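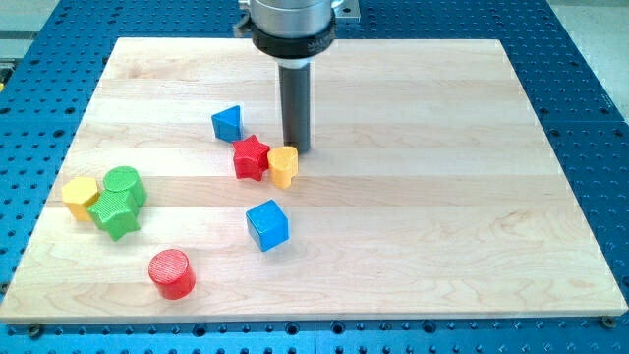
Figura 7.1 Haste de ponto único sobre uma prancha de madeira com blocos de cores e formas variadas. Kit de bancada Urnside.

Capítulo 7
Avaliar um kit de manipulação: o que se compra quando se compra uma demonstração

Neste capítulo
7.1 A folha de produto lida devagar
7.2 Empurrar não é agarrar
7.3 Linguagem, cor e forma
7.4 Perguntas ao fornecedor

O kit Urnside vende-se a escolas técnicas e a laboratórios de ensino como «ambiente completo para manipulação guiada por linguagem». O preço de tabela não inclui o braço. Inclui a haste, a peça de adaptação ao punho, a prancha, os blocos e um ano de acesso ao Dredero, o programa que traduz frases em movimentos. Um comprador apressado lê «completo» e assina. Convém que o leitor deste manual demore um pouco mais.

A tarefa parece modesta. O operador escreve «encosta a estrela vermelha ao cilindro amarelo» e a ponta da haste desloca as peças sobre a madeira até a condição se verificar. Não há dedos, não há força de preensão a regular, não há peça que caia a meio do transporte. O fabricante apresenta esta simplicidade como virtude pedagógica e em parte tem razão: com um único ponto de contacto, o aluno vê de imediato o efeito do atrito, do centro de massa e de um empurrão mal dirigido. Um cubo empurrado fora do eixo roda. Um cilindro foge de lado.

O que a folha de produto deixa por dizer é quanto desta aprendizagem sobrevive fora da prancha. A superfície é plana, as cores são vivas e a câmara trabalha sempre do mesmo ponto. Perihan Ağca, que ensaiou o kit durante um semestre, trocou a iluminação do laboratório numa segunda-feira e repetiu as instruções da semana anterior. Nas suas notas lê-se apenas: «Confunde o hexágono com o cilindro. Amarelo em ambos. Voltar a calibrar.» A calibração, segundo o manual, demora 20 minutos. O manual não indica com que frequência é preciso fazê-la.

Há também a questão dos números. A brochura anuncia até 4000 instruções reconhecidas. Faisal Hashmi pediu a lista e agrupou as frases que diferiam apenas na cor, na forma ou na ordem das palavras. Ficou com 300 e, entre estas, várias pediam exatamente o mesmo movimento. O valor da brochura não é falso, mas mede a gramática do programa e diz muito pouco sobre a habilidade do braço. A distinção voltará a aparecer na secção 7.3, onde se comparam as instruções do Dredero com as do Skatgate, um produto concorrente que comete o mesmo exagero com letra mais pequena.

Quanto à taxa de sucesso, o fornecedor apresenta um ensaio de 100 tentativas, sem dizer quem arrumou os blocos antes de cada uma nem a que distância estavam do alvo. Uma peça que começa encostada ao destino exige um toque. Outra, encravada entre vizinhas, exige que a haste contorne o grupo e desfaça primeiro aquilo que estorva. Somar os dois casos na mesma percentagem favorece quem vende.

Nada disto torna o kit inútil. Para uma primeira aula sobre contacto e planeamento de trajetórias serve bem, e a montagem não levanta dificuldades de maior. O preço é que supõe uma ambição maior, e essa fica por demonstrar.

Termos a reter
Manipulação não preênsil: deslocação de um objeto sem o agarrar.
Efetuador terminal: ferramenta montada no punho do robô.
Condição de paragem: critério pelo qual o sistema dá a tarefa por concluída.

A secção 7.1 reproduz a folha de produto na íntegra, com as anotações de Hashmi à margem. Recomenda-se uma primeira leitura sem as anotações, sublinhando cada afirmação que possa ser verificada numa bancada.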